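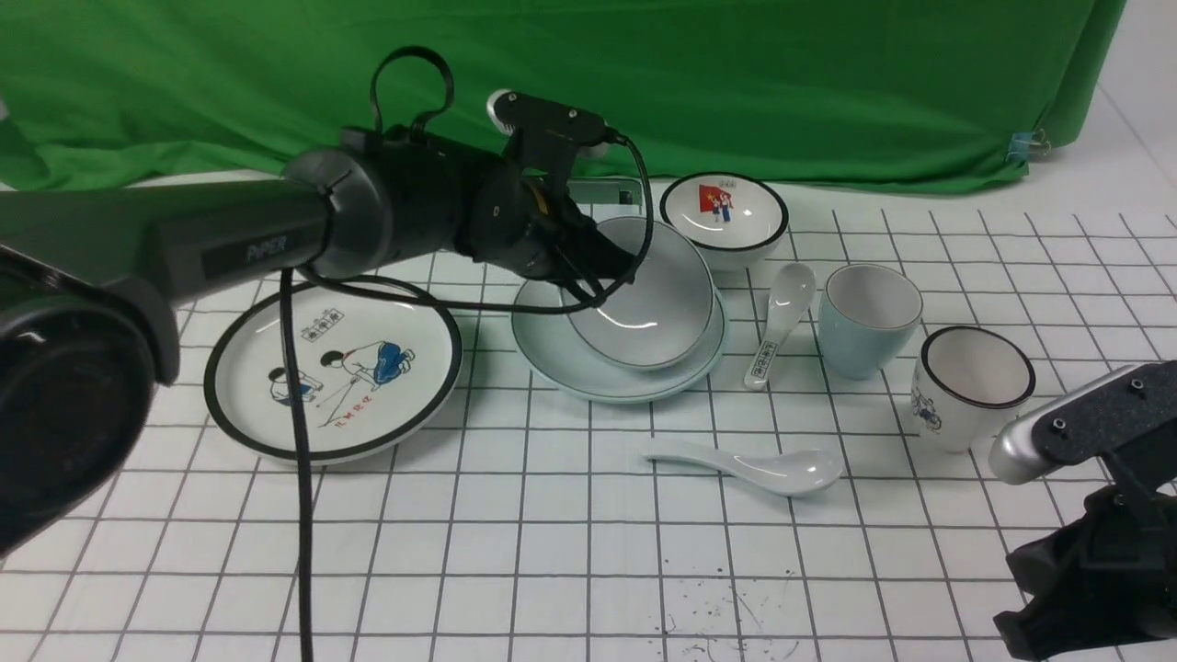 The shop in Nerodby has one workbench for woodwinds, one for brass, and a back room where the cases go. The owner has repaired band instruments there since leaving a factory job at Caldeira, where she spent her first years in the trade fitting pads to student clarinets. She agreed to talk in February, when the winter concerts are over and the spring rentals have not yet come back broken.

Most of her work comes from schools. She has contracts with the districts on both sides of the river, and last year the shop took in 852 instruments. Clarinets made up the biggest share, followed by flutes and trumpets.

"People think we fix dents all day," she said. "Dents are quick. What takes time is pads and corks. A clarinet has a lot of small parts that dry out or swell, and if one of them leaks, the whole low end stops speaking. The kid thinks it's their fault. Half the time they have been squeezing the keys for a month to make up for it."

She checks every clarinet the same way. The joints come apart, she plugs one end of each with her hand, and blows gently into the other. Then she goes over the pads one by one with a strip of thin paper, closing the key and pulling. She learned it that way at Caldeira and has not changed it.

"They had machines for the leak test by the time I left. I have one too. I still use the paper afterward, since the machine tells me there's a leak and the paper tells me where."

Prices were the next subject. A full repad on a student clarinet costs $132 at her shop, including new tenon corks and an oiling of the keys. She said parents sometimes compare that with what new clarinets sell for online and ask whether it is worth doing.

"I tell them to bring me the online one and I'll look at it. Some are all right. A lot of them have keys so soft that they bend when the kid puts the instrument together. I can bend them back, but it will happen again next week. If you have a decent used clarinet from a maker that sells parts, fix it."

For parents who want to buy, she suggests renting for the first year and then looking for a used intermediate horn. She sells a few herself. A reconditioned Hastik trumpet was on the shelf for $700, with a new set of springs and felts and a second-hand case. She had played it that morning and thought the third slide was still a little slow.

"It'll go to a high school kid. I'd like to lap that slide again before it does."

Asked what players could do for themselves, she kept the list short. Swab the instrument every time it is played. Put cork grease on the tenons when they feel tight, and wipe off the old grease first. Do not leave anything in a car overnight. Brass players should pull all the slides once a month and give the horn a bath in lukewarm water, with the valves taken out and cleaned separately.

"Not hot water. Hot water takes the lacquer off. I get two or three a year like that, and there's nothing I can do about it short of refinishing, which costs more than the horn."

She uses Fluka oil on the valves and sells it at the counter. She said the brand matters less than sticking to one, as mixing oils can leave a gum in the casing.

The shop closes for 10 days in August, after the last of the school instruments have gone out. Before that come the weeks she called the worst of the year, when the districts deliver everything at once and want it back before band camp. She has asked them to send the instruments in batches, starting with the sousaphones. One district has agreed to try it this summer.

"The other one says they'll see," she said, and went back to a flute with a stuck footjoint.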